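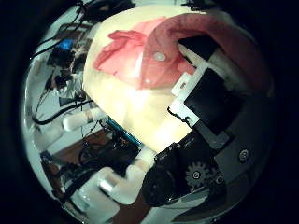 Zuletzt geändert: 19.3.26

Zwischenbericht an die Stiftung Prernska
Nähwerkstatt und Kleidertausch im Nachbarschaftshaus Prata

Liebe Frau Tavares,

erst einmal ganz herzlichen Dank, auch im Namen der Frauen und Männer aus der Dienstagsrunde, die bei uns immer noch so heißt, obwohl wir uns inzwischen an ganz anderen Tagen treffen! Der Winter war voll und laut und schön.

Von den bewilligten 1.040 Euro haben wir bisher 280 für Garn, Knöpfe, Druckknöpfe und Futterstoff ausgegeben. Die beiden Nähmaschinen hat Horácio Antunes gewartet, eine davon braucht trotzdem einen neuen Fußanlasser (das Angebot von Asari liegt bei). Der Rest des Geldes ist für die Honorare und die Sommerkurse vorgesehen, so wie im Antrag beschrieben.

Sieben Teilnehmende kommen regelmäßig, und wir hätten Platz für mehr. Thirumalai Iyer hat den Anfängerkurs übernommen und beginnt mit dem Annähen von Knöpfen und dem Kürzen von Hosen, danach kommen Reißverschlüsse dran, vor denen sich alle ein bisschen fürchten. Etwas Sorgen macht uns der Raum: Die Heizung fiel im Winter zweimal aus, und wir mussten in die Küche umziehen, wo man zwar warm sitzt, aber kaum zuschneiden kann.

Im April folgt der nächste Kleidertausch. Die Abrechnung mit allen Belegen schicke ich Ihnen danach zu.

Mit herzlichen Grüßen
Inês Bragança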